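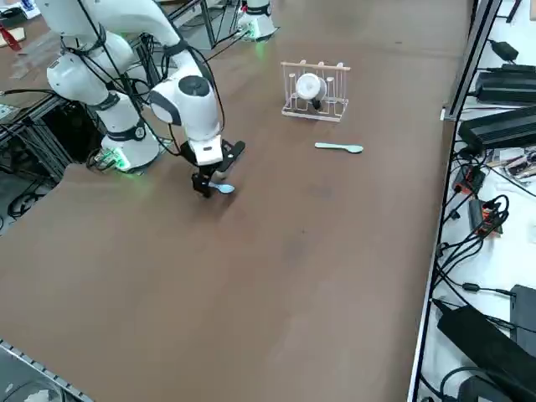 Figure 3. Wooden dowel rack with a white cup standing in it and a light-blue spoon lying in front.

Research article | Household Studies
81 shares · 7 comments

3.2 Racks and small kitchenware

Draining racks are a delight to study! In the Sallthorpe survey we gathered 1,074 notes on where people put cups and spoons after washing up. Cups nearly always went between the dowels. Spoons wandered — many were simply left on the worktop beside the rack.
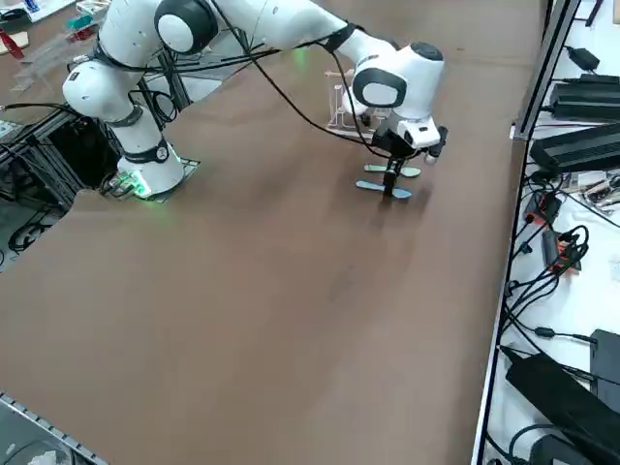

Clear acrylic stand on the brown tabletop.

Acrylic stands drew warmer comments than we expected, and 100 households in the Prestenach group tried one for a month. Several asked for more ways to hold things at the sides. A frame with small white clips at its corners, and a little white pot resting towards one side, is close to what they had in mind.

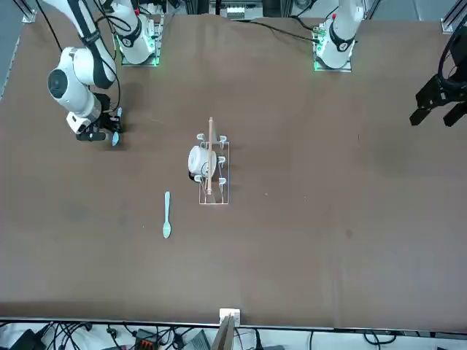 Pots raise a lovely question of their own. They are wider than cups, and our Skovier notes show people trying two or three spots before settling. On the clear rack the small white pot sits towards the left, which leaves the other side free for a second piece.

Last updated: September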